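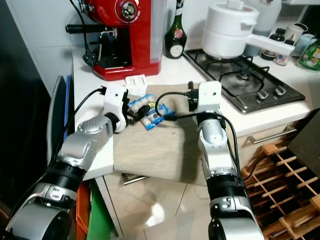
图1 白色厨房台面与两台机械臂

Plinulden项目阶段进展报告
提交对象：Plarent发行基金项目管理部
提交日期：2025年3月24日
报告范围：自上一次里程碑验收至本次提交

一、项目状态概要

Plinulden为一款时间管理类休闲游戏，题材为山区窄轨铁路沿线车站的修复与运营。玩家在限定时间内完成售票、装卸、供水、检修等操作，逐站恢复通车。目标平台为PC，移动端移植不在本期资助范围内。

本阶段计划内的工作项大部分已完成。关卡内容制作按进度推进，存档系统重写完成并合入主干，本地化文本第一轮入库。两项工作延期：一是天气事件模块，二是手柄操作支持。延期原因及处理见第五节。

资金使用未超出本阶段拨付额度，不申请调整。各科目明细随财务附表另行提交，本报告不重复列出。

二、关卡与内容制作

全部关卡按铁路线路分为五个区段，每个区段对应一套地形美术资源和一组新增机制。截至本次提交，前三个区段处于内容锁定状态，第四区段可从头至尾运行，但数值未定稿，第五区段仅有灰盒。

第一区段为教学区段。上次验收意见指出教学提示过密，玩家在前两关连续被弹窗打断。修改后，提示改为事件触发：只有玩家在规定时间内未执行相应操作时才显示。规定时间由每关配置文件给出，策划可单独调整。教学关的计时器在首次提示关闭之前不启动，该行为已写入关卡规范。

第二区段引入货运。货物分为散装与箱装，散装货物需要占用装卸工两个动作周期，箱装占用一个。早期版本中两类货物图标轮廓接近，内部测试人员在小窗口分辨率下经常误点。现已更换箱装货物图标轮廓，并在高亮状态下增加描边。描边宽度随界面缩放系数变化，不随镜头缩放变化。

第三区段引入单线会车。两列车共用一段线路时，玩家须操作道岔，使其中一列进入待避线。该机制的逻辑部分在上一阶段完成，本阶段完成的是失败判定。原判定为两车相遇即关卡失败，测试反馈认为惩罚过重。现改为两车自动停车，系统扣除当前连击数，并在一段冷却时间后由先到列车优先通行。改动后第三区段的重试次数有所下降，三星评价的获得难度没有明显变化。

第四区段为高架桥区段，主要机制是分段施工。桥梁每完成一跨，上一跨的脚手架才能拆除并回收木料。木料回收比例目前统一设置，后续将按难度分档。该区段存在一处尚未解决的设计问题：玩家若过早拆除脚手架，后续几跨的木料来源只剩伐木场，关卡虽然仍可完成，但三星时间已不可能达到，界面没有任何提示。拟定方案有两个，一是禁止提前拆除，二是在目标栏以灰色显示已无法达成的星级。倾向于后者，待下一轮可用性测试后确定。

第五区段为隧道与终点站。灰盒阶段只验证通行与照明资源的消耗速度，不涉及美术。

物件总量方面，美术资源库中登记的可用精灵图共2753张，包括建筑各修复阶段、人物动作帧、货物和特效。登记条目以打包工具输出的清单为准，废弃资源已从清单中剔除。建筑类资源的命名规则本阶段统一为“区段_建筑_阶段_状态”四段式，旧命名通过映射表兼容，映射表将在发布候选版本之前删除。

三、技术进展

（一）关卡编辑器

关卡编辑器Mikeck为项目组自行维护的内部工具。本阶段主要改动如下。

路径编辑由逐点放置改为样条曲线，导出时按固定步长采样为折线。采样步长过大时，工人行走会在弯道处出现可见折角；步长过小时，寻路图节点数增加，载入时间变长。目前取值在两者之间，按区段分别设定。

新增关卡静态检查。保存关卡时，编辑器依次检查资源产出点是否可达、任务目标所需物资是否有来源、是否存在互相依赖导致的死锁。前两项为错误级，不通过则无法导出；死锁检查为警告级，原因是现有算法在含可选目标的关卡上会产生误报。误报关卡可由策划手工加入豁免列表，列表条目须填写理由。

新增批量改值功能。过去调整某类建筑的造价需要逐关打开，现可按区段筛选后一次写入。写入前生成差异文件，纳入版本管理，便于回退。

撤销栈存在一处已知缺陷：在批量改值之后执行撤销，仅撤销当前打开关卡的改动，其余关卡不变。修复前，编辑器在批量写入后清空撤销栈，并弹出说明。

（二）存档系统

旧存档格式为整体序列化，任何字段增减都会导致旧存档失效。新格式按模块分块，每块带版本号，载入时逐块升级。未识别的块原样保留，写回时不丢失。存档写入采用先写临时文件再替换的方式，避免写入过程中断造成损坏。

兼容性测试覆盖自首个可玩版本以来保留的全部内部存档。其中最早一批存档缺少难度字段，升级时默认归为普通难度。该处理对正式玩家无影响，仅涉及测试人员。

每个玩家档案保留三个历史副本，循环覆盖。界面上暂不提供恢复入口，副本仅供技术支持使用。是否向玩家开放，留待发布前讨论。

（三）性能

性能基线以第四区段最后一关为准，该关同屏单位最多。本阶段将工人寻路由逐帧计算改为请求队列，每帧处理的请求数量设上限，超出部分顺延。单帧峰值耗时下降，副作用是工人在接到指令后可能出现短暂停顿。为掩盖停顿，接令动画提前播放，实际移动在动画结束前开始。
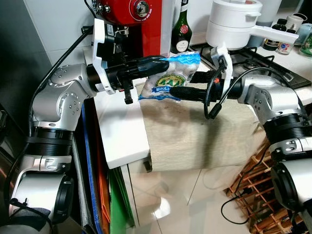 纹理打包方式同步调整。原先按资源类型分组，一个关卡需要同时载入多张大图集，其中大部分内容用不到。现按区段分组，公共元素单独成集。调整后切换区段时的载入时间增加，同一区段内切换关卡的载入时间减少。考虑到玩家绝大多数操作发生在同一区段内，该取舍可以接受。

内存方面，低配置测试机上连续游玩较长时间后仍有缓慢增长，已定位到音效实例未及时回收，修复已提交，待长时间运行测试确认。

（四）自动化构建与测试

构建与回归测试运行在Lloyd构建环境上。每次合入主干触发一次完整构建，随后执行关卡自动通关脚本。脚本采用简单的贪心策略，不追求高分，仅验证关卡可完成。自动通关用例现有865条，覆盖前四个区段的全部主线关卡及各难度组合，其余为针对历史缺陷的回归用例。

脚本通过不代表关卡难度合适，两者分开评估。脚本失败时，系统保存最后一段操作序列和随机种子，开发人员可在本地逐帧重放。重放依赖逻辑层的确定性，本阶段排查出两处不确定性来源：一处为粒子系统误用逻辑随机数，另一处为字典遍历顺序。两处均已修正。

构建环境磁盘空间曾一度不足，导致若干次夜间构建中断。现已设定产物保留策略，里程碑版本长期保留，其余版本定期清理。

四、本地化与界面

文本条目完成第一轮整理后导出翻译。单条文本长度超过控件宽度的问题主要出现在德语和俄语版本，处理顺序为：先尝试自动换行，仍超出则缩小字号至下限，再超出则退回翻译方缩写。字号下限由界面规范规定，不允许逐条突破。

中文版本的断行规则单独实现，标点不出现在行首。数字与单位之间不断行。简体与繁体共用一套关卡数据，文本分别维护，不做自动转换。

任务说明中的变量替换改为命名占位符。旧写法按位置替换，部分语言语序不同，翻译后数量与物品名对调，此类错误在上一阶段出现过多次。改为命名占位符后，导入工具会核对每条译文中的占位符是否与源文一致，不一致则拒绝导入。

界面方面，升级面板重新排布。原面板将全部升级项列在一页，后期需要滚动。新面板按车站、工人、列车分页，已购项目默认折叠。色弱模式完成第一版，货物和线路状态除颜色外均附加形状标记。

五、延期事项与风险

天气事件模块原定本阶段完成，现推迟至下一阶段。该模块包括积雪、落石和浓雾。积雪和落石的逻辑已实现，浓雾会遮挡部分线路，与会车机制叠加后玩家难以判断列车位置。测试了降低浓雾不透明度和在小地图上显示列车两种做法，前者观感较差，后者使浓雾失去作用。下一阶段将尝试只在站外区域生成浓雾，道岔附近保持清晰。若仍不可行，建议取消浓雾，将其工作量转入第五区段。取消浓雾需修改内容清单，届时将提前书面报送。

手柄支持延期的原因在于光标吸附逻辑。时间管理类关卡中可点击对象密集，按距离吸附时，光标常落在玩家意图之外的对象上。现改为按方向加权，并对当前可执行操作的对象给予优先。权重尚在调整中，未合入主干。手柄支持属于合同中的可选交付项，延期不影响里程碑验收。

其他风险如下。

音乐外包交付时间偏紧。五个区段的主题曲已收到四首，余下一首与终点站过场共用素材，须等过场定稿。过场目前为分镜阶段。

成就系统依赖平台接口，现阶段使用本地模拟实现，实际接入后可能出现离线状态下成就重复提交的情况。已预留去重逻辑，尚未在真实环境中验证。

第五区段制作周期较前几个区段短。为控制风险，该区段关卡将优先复用已有机制的组合，不再增加新的资源种类。

六、外部测试情况

本阶段开展一轮封闭测试，发放测试资格最多2000份，测试内容为前三个区段。反馈通过游戏内表单收集，表单附带关卡编号、用时和所选难度，不采集个人信息。

反馈较集中的问题有以下几类。连续点击排队上限偏低，熟练玩家认为限制了操作；普通难度三星时间在第三区段中段突然收紧；修复完成时的镜头推近动画无法跳过，重玩时尤其影响节奏；部分玩家没有发现右键可以取消排队指令。

对应处理：排队上限提高，并在设置中增加是否显示排队序号的选项；第三区段中段的三星时间重新拟合，以测试玩家用时分布的固定分位为基准；推近动画首次播放后可跳过；取消指令的操作加入第一区段提示。前三项已合入主干，第四项正在制作。

另有玩家要求加入无时间限制模式。该模式在设计文档中已有预留，逻辑上等同于关闭计时器和星级评价，但升级货币按星级发放，关闭星级后需另定发放规则。初步方案为每关固定发放，数量低于普通难度三星所得。

缺陷跟踪系统中，本轮测试产生的有效条目去重后为100条，其中阻断级条目均已关闭，剩余条目以显示层级错误和文本错误为主，按严重程度排入后续迭代。

七、下一阶段工作安排

下一阶段里程碑定于六月，交付内容为五个区段全部可玩的内容完整版本。主要工作项：

第四区段数值定稿，解决星级不可达提示问题；
第五区段关卡制作及美术替换；
天气事件模块收尾，或按第五节所述方案调整；
手柄光标吸附逻辑定稿并合入主干；
无时间限制模式实现；
第二轮本地化文本入库及界面校验；
Mikeck撤销栈缺陷修复，死锁检查误报率评估；
音效实例回收的长时间运行测试。

需要Plarent方面协助的事项有两项：其一，确认色弱模式是否需要送第三方评估，若需要，须在界面锁定之前安排；其二，提供商店页面素材的规格要求，项目组据此制作截图和短片，避免后期返工。

随本报告提交的材料包括当前主干构建包、内容清单更新稿、缺陷条目导出表和财务附表。构建包中第五区段默认隐藏，可通过启动参数开启，参数说明见包内文本文件。

Plinulden项目组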